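Making a Local Radio Magazine Show From Scratch: My Semester Project Report
Pallavi Lodhi, Audio Journalism, second year 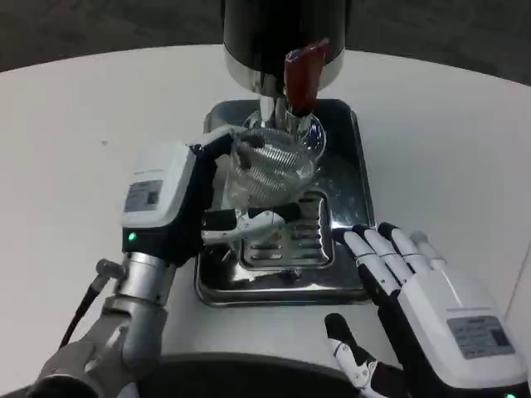 For my project I made a half-hour radio magazine show called Antal, which is also the name of the street I grew up on. I wanted to find out if one student with one recorder could put together the kind of program my parents have on in the kitchen, where you get an interview, then something about science, then a band, and somehow it all hangs together. I finished five episodes. I planned seven, and I'll get to that!

Where the idea came from

I grew up in Oltow, which has a weekly paper, a high school, and a river that floods. What it doesn't have anymore is a local radio show. The old one stopped when I was in middle school and the station now plays a feed from somewhere else most of the day. My pitch to the campus station was that I'd make a show about Oltow and the towns up the river as far as Grurunmont, and they could run it in the slot at 6:30 in the evening that was mostly repeats. They said yes faster than I was ready for.

Planning the segments

My first rundown was way too full. I had six segments in 30 minutes (plus a calendar, plus weather, plus me talking). When I read it out loud with a stopwatch it came to 51 minutes and I hadn't even put any music in. So I cut it down to three segments: one long interview, one short report, and one piece of music or a reading with a bit of talk around it. I kept that shape for every episode and I'm glad I did. Once the shape is fixed you stop worrying about it and you can worry about the tape.

Finding people was the part I dreaded. I'm fine talking on a microphone but I hate calling strangers. I wrote a little script for phone calls and taped it above my desk, and by June I didn't need it. The people who said yes first were the ones who'd never been asked before – a woman who repairs accordions, two brothers who run a bait shop, a retired bus driver who writes crime novels set on the number 7 bus. The ones with a press office took forever, and one of them wanted to see all my questions and then canceled anyway.

Recording

I did nearly all of the interviews on location. The studio sounds nicer, but people sat up straight and started giving speeches in there. In the bait shop the brothers interrupted each other constantly and a freezer hummed through the entire thing, and it's still the best tape I got. I did learn to record a full minute of just the room before leaving. I forgot it at the accordion workshop and had to patch the gaps with tiny scraps of silence from between her sentences, and if you listen on headphones you can hear it click.

My biggest mistake was in episode three. I interviewed a ferry pilot outdoors, in wind, with no cover on the microphone, and I didn't check the sound until I got home. Maybe a third of it was usable. I ended up writing narration to carry the story and using his voice only for the short bits that came out clean. My advisor thought it was the tightest segment in the series, which was a little annoying after how much I'd suffered over it.

Editing

I edited in Skukasance, the program we have in the lab. I'd only used it for class exercises before, and a half-hour show is a different animal. My first episode had 243 separate cuts in it, and I know this because the session got so slow that I started looking for reasons. Later on I began transcribing first and marking up the paper with a pen, then making the big cuts, and only after that going in for the ums. I left more of the ums in as time went on. People sound odd without them.

Music was harder to place than I expected. The bands were great about permission, but a four-minute song in a 30-minute show is a lot of show. I usually faded in under the end of the conversation, let a verse and chorus play, and brought the musician back to talk about it. One singer asked me to run her song whole, so I trimmed the report that week instead.

Why five and not seven

I ran out of time. Each episode took me much longer than the week I'd given it, mainly in transcription, and the two I dropped were both built around people who had to reschedule. I have a finished interview for episode six with a Grurunmont bell tuner and I'd like to use it in the fall if the station keeps the slot open.

What people thought

I put out a short listener form and mostly heard from relatives, so I'm not going to pretend it's research. The useful comments were that I talk too fast in the intros and that I should say the guest's name again halfway through for anyone who tuned in late. I did both from episode four on. My aunt wants more weather.

The scripts, release forms and all five rundowns are in the project folder at the station, along with the uncut bait shop tape.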